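Robot Rules at Our Workshop

Hi! I'm Marleny, and I work with robot arms in Tarncombe. They're strong and quick, so we have rules — just like you do at the pool!

Rule 1: Stay behind the line
Our line is yellow tape on the floor. If you step over it (even one toe!), the arms get switched off.

Rule 2: Know where the red button is
Press it and everything stops. Anyone can press it, and you won't get in trouble.

Rule 3: Never grab what a robot is holding
Not even a spoon! With 2 arms over one table, you have to watch both of them. Ask a grown-up to stop the arms first.

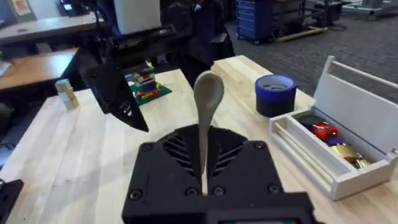 Rule 4: Tie it back
Long hair, hoodie strings, scarves — tuck them all away before you come in.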